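Home Reviews Guides Hardware Forums Sign in

Pre-listing inspection: used console, Drakeck 2
Bench sheet with comments
Inspected by: Natalina Ferraro
Second look: Bongani Dlamini
Date: Jul 16, 2020

Seller says "like new, barely played." We'll see.

1. Outer shell, screws, seals
PASS, with a note. Seal over the rear screw is intact but sits crooked. Sellers can buy those seals by the roll, so I give it no weight.

2. Power cord and plug
PASS. No cuts, no scorch marks, prongs straight. Third-party cord, which the listing left out.

3. Power supply, one hour under load
PASS. No smell, no shutoff. One hour is what the sheet asks for. I would want an evening.

4. Fan and vents
FAIL on first look. Lint packed behind the left grille. "Barely played" in what, a dryer? Cleaned and retested, PASS.

5. Storage
Box says 512. System menu shows 496 free after a full reset. I don't believe the menu either, so I filled it with game installs until it refused. It quit where it said it would. PASS.

6. Play hours
Counter reads 1,712. See seller's statement at top. Listing text must be changed before this goes up.
Comment (Bongani): Counter can't be reset by the owner on this model, so I'd trust it.
Comment (Natalina): Maker's word for it.

7. Controller
Left stick drifts in Zunesari, not in the menus. FAIL. Replace or sell without.

8. Disc drive
PASS. Read every disc we tried, including the scratched copy of Ustis.

9. Bench and work area
Drinks and food away from open units. Bench clear. Kitchenette checked with the rest of the room.
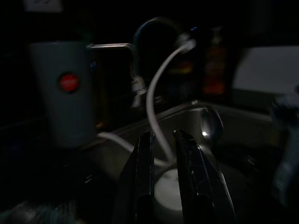

Item 9, kitchenette: sink, with spoon.

Comment (Bongani): Dishes are not a hazard to a console.
Comment (Natalina): They are a hazard to item 9. Marked OPEN.

10. Price
Seller wants 280. Not with that stick and those hours. HOLD until Loredana Serra has seen items 6 and 7.

Contact | Terms | Back to top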